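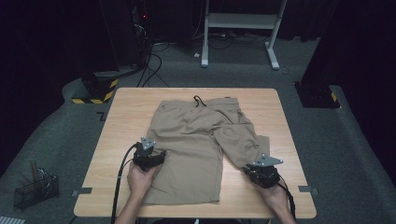
Khaki shorts on the folding table, with a gripper in each hand.

Folding With Grippers: Your Questions

Pirura Laundry Services, for everyone on the finishing floor and in returns

We've had a lot of questions since the folding project with Cirkumel was announced in January, and some of them were very good ones that we had to go away and think over. Please keep sending them, however small they seem!

Is my job going away?
No job on the finishing floor is being cut as part of this project, and that is written into our agreement with the staff council (a copy hangs by the time clock). What will change over time is the mix of work. We expect the plain, repeated folds to go to the machines first, and the sorting, mending, stain checks and customer specials to stay with you. If your tasks change by more than a little, your supervisor has to sit down with you beforehand and talk it through.

Why are people doing the folding if it's a robot project?
The robots learn from the way you do it. You hold a gripper in each hand and fold the garment with those instead of your fingers, and the movements are recorded for the robot to practice from. Someone who has folded pants for years has a great many little habits that would be very hard to write down, so we would much sooner have you show them.

Do I have to take part?
You don't. It's voluntary, and you can stop after one session or in the middle of one. Your regular hours and your place on the shift list stay the same either way.

Is it hard to get used to?
The first morning feels clumsy for almost everybody, a bit like eating with someone else's silverware. Shirts are easier than you'd think, and shorts with a drawstring are harder, as the cord likes to go wherever it pleases. Take your time. Slow and tidy is much more useful to the Cirkumel team than fast, and a fold that goes wrong can simply be started over.

My hands get tired. What should I do?
Put the grippers down and take a break, please, without waiting for permission. Sessions are 98 minutes at the longest, with a proper rest in the middle, and you'll go back to your usual work afterward. If your wrists are still sore the next day, tell the first aid office so we can adjust your schedule.

Am I being filmed?
The recordings cover your hands, your forearms and the table. They are used for training the robots and for nothing else, so they won't turn up in your performance review. You may ask for yours to be deleted, and the form for that is at the Flores Street front desk.

Do I get paid extra?
Yes, there is a session supplement on top of your normal hourly rate. It shows up on its own line on your pay slip, usually the month after.

How much has been recorded so far?
We have 554 finished folds from our own building and 696 from our sister site in Pistier, where they started before we did and like to remind us of it.

What if I'd like to learn the technical side?
We'd be delighted. There is a paid course in running and looking after the folding stations, open to anybody who has been here six months or longer, and you don't need any background in computers. Ask for the sign-up sheet in the training room, or call extension 114 before 3 p.m.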